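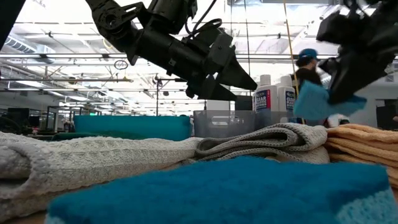

The big towel sort, with the teal one hogging the front as usual.

Hello and welcome to the laundry page of the gallery! I've been promising to put this up since September, when we finally got stuck into the linen at Darnmont. For anyone new, Darnmont is the holiday house my cousins and I look after between us, and it has a towel problem. Every summer people bring their own and leave them behind, every winter somebody buys a few more in the sales, and by autumn the landing cupboard won't shut. Frauke Hellwig did a proper list this year and got to 91 towels, not including flannels or the dog's. Ninety-one! For a house that sleeps eight.

So out it all came, one batch at a time, on to the table. The photo at the top is one of my favourites from the whole business, mainly for the colours. I could look at that peach next to the teal all day (I did, more or less).

A few notes on who's who, for those of you who asked:

The teal one
Thick, fuzzy and a complete menace to fold. It goes a lighter aqua at the end, where the weave is finer, and I always try to get that bit on the outside so it looks smart on the shelf. It takes up as much room as two ordinary towels and I won't hear a word about getting rid of it.

The greys
Two of them in this batch, both waffle. The lighter one is rolled and the darker one folded, and there you have the great Darnmont argument in a nutshell. Raphaël Tanguy is a roller. He says you can pull one out without the rest coming down on your head. I'm a folder, always have been, and I think rolled towels look like they're waiting for a spa to open. We've settled on rolling for the bathroom basket and folding for the cupboard, and so far we're still speaking.

The peach stack
Lieselotte Görtz chose these years ago and I was very rude about them at the time. I take it all back. They fold into lovely neat layers, with those ribbed edges all lined up, and they've kept their colour better than anything else we own. If anyone knows where to get more in the same shade, please write in – I've tried everywhere.

The blue cloth
Bright blue, a bit fuzzy round the edges, and strictly speaking not a towel at all. Cloths have their own drawer now, under the sink. Please use it!

The bins
At the back there's a teal one and a see-through grey one. I'm a convert to see-through. You don't get a perfect view, just shapes, but it's enough to save you taking the lid off four others first. The solid teal one is prettier, I'll admit, and it does go with the towel.

What went in the end: a good pile to the animal shelter, a few cut up for rags, and one very loud beach towel back to Hartmut Thiele, who had been wondering where it was. The cupboard door shuts, though you do have to lean on it a bit.

Bed sheets are next, and then the tablecloths, if I can talk Frauke into doing another list.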